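Nalex publishes good practice guide for recording household tasks with hand-held grippers

July – Nalex has released a good practice guide for teams that record household work with hand-held grippers to train robots. The guide is free to use and covers clothing, bedding and towels.

It draws on a review of 3,694 recordings made in homes. Of these, 3,582 met the new rules and were kept.

"Most of the rules are simple," said Bronwyn Sheehan, who led the review. "Lay the garment flat before you fold. Keep both grippers on the cloth side of the table – and stop if someone walks in." 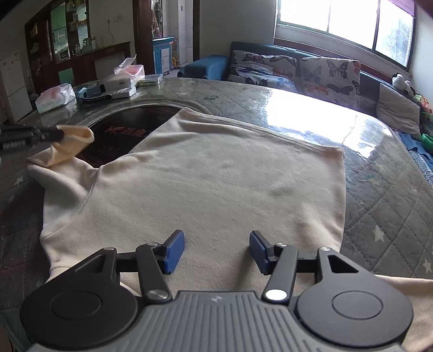

What the guide asks for

Operators must have written consent from everyone who lives in the home. Names, letters and screens are to be put away before work starts. A session may last no more than 60 minutes, followed by a break. Gripping pads are checked for wear at the start of each session.

Alby Ngata, operations lead at Nalex, said teams already working to their own rules can switch over one home at a time.

Comments on the guide are open until the end of September and should be sent to Wendy Bainbridge at the Nalex press office.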